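Itura Reader Reviews: Data Card
Version 1.2, April 2020

Overview

Itura Reader Reviews is a collection of written responses to memoirs and other works of life writing. It contains 1078 reviews of 255 books, all in English, submitted by members of reading groups attached to the Grultirwood library network. The collection was prepared for researchers who study how general readers talk about true stories, and for teachers who need authentic examples of informal criticism.

The reviews are short. Most fill one or two paragraphs, and the longest runs to several pages. They were written for other members of the same group and were first printed in the Nundow bulletin, a newsletter that went out with the monthly book boxes. No review was commissioned or paid for.

Contents of the release

reviews.csv: one row per review, with the full text, the book identifier, the reading group code and the issue of the bulletin
books.csv: one row per book, with title, year of first publication, subject headings and original language
themes.csv: theme labels, one row per label per review
guidelines.txt: the instructions given to annotators
changes.txt: corrections made after the first release

All files are encoded as UTF-8. Fields are separated by commas, and review texts are enclosed in double quotation marks. Line breaks inside a review have been kept.

Selection

A review was included if it dealt mainly with a single work of memoir, autobiography, letters or diary. Reviews of novels based on the author's life were left out, even where the reviewer treated the book as a memoir. Round-up columns covering several titles were also left out unless the sections could be separated cleanly.

Books about work, travel, illness, migration and childhood account for most of the titles. Political memoirs are fewer than a general library catalog would suggest, and memoirs by athletes and entertainers are fewer still. Users should not treat the collection as a sample of published life writing as a whole.

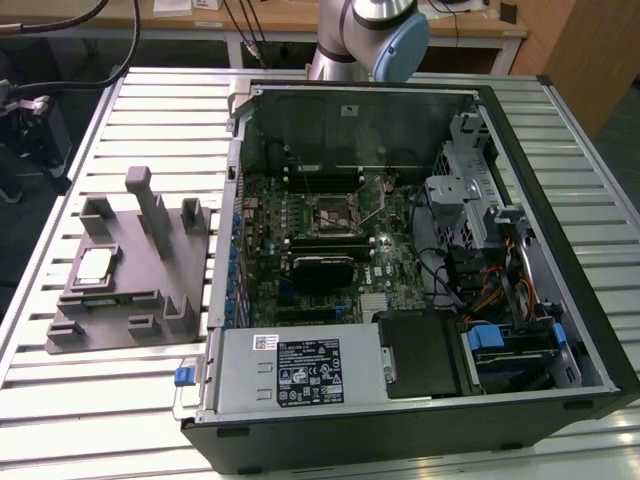 Desktop tower with side panel removed, on a slatted aluminum worktable.

Transcription

Issues of the bulletin that survived only on paper were scanned and passed through optical character recognition, then read against the page by a second person. Spelling errors made by the reviewers were kept. Errors introduced by the scan were corrected when found. Titles given wrongly in a review stand as written in the text field, and the correct title appears in books.csv.

Theme labels

Each review carries between one and five labels from the Szabó scheme, a list of 20 themes covering subject matter (family, faith, war, schooling) and the qualities that reviewers praise or fault (pace, candor, humor, use of anecdote). Two annotators labeled every review independently. They disagreed on at least one label in 169 reviews, and these were settled by discussion. The settled labels are the ones distributed.

The label "candor" proved the most difficult. Reviewers often call an author brave without saying whether they mean the life or the telling of it. The guidelines ask annotators to apply the label only where the writing is meant.

Privacy

Reviewers' names, initials and home towns have been removed. Mentions of family members are replaced by a bracketed relationship, such as [sister] or [grandfather]. Reading group codes were assigned at random and do not follow any geographic order. A reviewer who recognizes his or her own text may ask for it to be withdrawn, and the row will be deleted from the next version.

Known limitations

Favorable reviews outnumber unfavorable ones by a wide margin. The bulletin's editors preferred to print recommendations, and members seldom wrote about books they had not finished.

Several popular titles were reviewed many times by the same group in a single season. Users who divide the data for training and testing should divide it by book, using the identifier in books.csv.

Translated works are marked, but the translator is not recorded. The subject headings come from the library catalog and have not been revised.

Changes in this version

Duplicate rows from the January issue were removed. The year of first publication was corrected for a number of reprints. Two theme labels with overlapping definitions, "home" and "household", were merged under "home".

Terms of use

The collection may be used for teaching and noncommercial research. Quotations from individual reviews should give the review identifier and the version number of the release. The texts may not be republished as a complete set without written permission from the Itura project office.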